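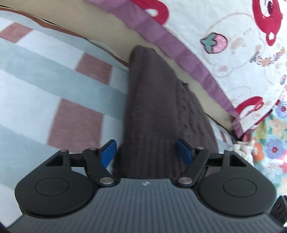
Who is responsible for the condition of a hand-held gripper at the start of a recording session?

The operator who will hold it. The technician who charged it and the person who used it last have duties of their own, set out in section 4, but the operator signs the session sheet and the signature covers the tool.

Prernadov Technical Institute
Manipulation Lab, Handout 3: Working Rules for Hand-Held Gripper Recording with Soft Goods
Revised 2018-04-24

1. Scope

These notes apply to recordings in which a person operates a gripper by hand to handle clothing, bedding or other textiles, and the recording is later used to train or test a controller. They apply in the Gretham building and at any outside location booked through it. They do not apply to powered arms. For those, use Handout 5 and the machine guarding notes from the fall term.

The rules have three levels. "Must" is a requirement, and a session that breaks it is withdrawn. "Should" is the normal practice; a departure is allowed if it is written on the session sheet. "May" is a free choice.

2. Terms

Tool: the complete hand-held unit, including body, linkages, pads and camera.
Pad: the replaceable contact surface at the end of each finger.
Episode: one continuous recording with one stated goal.
Reset: everything done to the work surface between two episodes.
Session: a set of episodes by the same operator on the same surface, with no break longer than 10 minutes.

Students often use "episode" and "take" as if they were the same thing. A take may be discarded and repeated. An episode is what remains in the record after that decision, and only episodes are numbered.

3. Work surface and materials

3.1 The surface must be one that the garment can lie on without hanging to the floor. A bed, a padded table or a folding board is acceptable.

3.2 Patterned surfaces are permitted and should be included in any set meant for home use. Checks and stripes make it harder to find the edge of a garment, and a controller trained only on a plain gray table will usually fail on a checked sheet. The Masson set from last year had this defect and has been reduced to a teaching example.

3.3 Loose items that belong to the setting may stay. Any item that could be caught by a linkage must be moved beyond the reach of the fingers before the episode starts.

3.4 Each garment must be entered in the material list by type, main color and construction (woven, plain knit, ribbed, cable knit and so on). Do not enter a fiber content unless it has been read from the care label.

3.5 Dark knits need a check of exposure. Adjust the light until individual stitches can be told apart in the preview. If this washes out a pale surface behind the garment, accept the loss on the surface. The garment has priority.

4. The tool

4.1 Before the first episode the operator must open and close the tool fully and confirm that both fingers move evenly. Uneven travel usually means a loose pivot screw.

4.2 Pads must be clean. Lint on a pad lowers its friction by an amount that cannot be recovered from the recording. Wipe with a dry cloth between garments. Do not use solvent.

4.3 Pads must be replaced in pairs after 900 closures, or earlier if an edge has lifted. The closure count is kept in the Zornadis log and is not reset by a change of operator.

4.4 Cables should run back along the operator's forearm. A cable must not cross the space between the fingers at any point in the stroke.

4.5 The last user must return the tool with the fingers open. The technician must check the charge, the lens and the pad count before releasing it again.

5. Grasping

The general rule for knitwear is to take a fold. A single layer of knit stretches between the pads, slips, and gives a false reading of the closing width. A fold presents at least two layers and holds at a lower force.

Approach the fold with the fingers open wider than the fold itself, lower until the pads are on either side of it, then close at a steady rate. Students who have used the tool on rigid objects tend to close early and push the fold away. 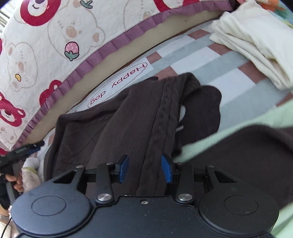
Once the fold is held, pause briefly before lifting. The pause gives the annotator a clear boundary between the grasp phase and the transport phase, and it lets the operator see whether a second layer has been picked up by mistake. If it has, open the fingers and start the grasp again inside the same episode. Corrections are useful data. They must not be edited out.

Ribbed bands and cable panels are thicker than the fabric next to them and are good places to grip, but they bias the result if they are used every time. In a set of 65 episodes with one garment, no single feature should be the first grasp point in more than a third.

When two tools are in use, one must be named as the lead tool on the session sheet. The lead tool moves first. The second holds or follows, and it releases only after the lead tool has come to rest. Crossing the tools over each other is not allowed.

6. Motion and image quality

6.1 Move at the speed at which the task would be done by a careful person. Very slow motion gives sharp images and poor controllers.

6.2 Blur during transport is expected. Blur during approach and closing is a fault, and it should be dealt with by more light before any change in speed is considered.

6.3 An episode must not be rejected for blur alone if the grasp and the release can both be located in time. The reviewer marks the blurred span and leaves it in place.

6.4 Large turns of the wrist should be split by a short stop. The position estimate drifts most during fast rotation, and drift is worst where the view holds little fixed detail. Almost 10 percent of the episodes in the December review were returned for drift, and the reviewers put most of those down to rotation. 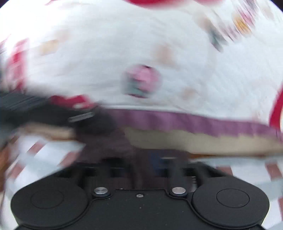
7. Resets

7.1 The operator must not reset the surface with the tool while recording. Stop the episode first.

7.2 The garment should be dropped or shaken out between episodes so that its starting shape varies. Placing it by hand in a "reasonable" crumple produces the same few shapes again and again.

7.3 Other textiles on the surface should be shifted at least once every 10 episodes and the change noted.

8. Session sheet

The sheet must give the tool number, pad count at start and end, operator initials, material list, lead tool if there are two, and any departure from a "should" rule with its clause number. Sheets are due on the day of the session. A sheet filled in later must say so in the remarks column.

Reading for next week: section 2 of the Masson report, and the Zornadis log instructions as far as the part on merged counts. Bring one completed practice sheet.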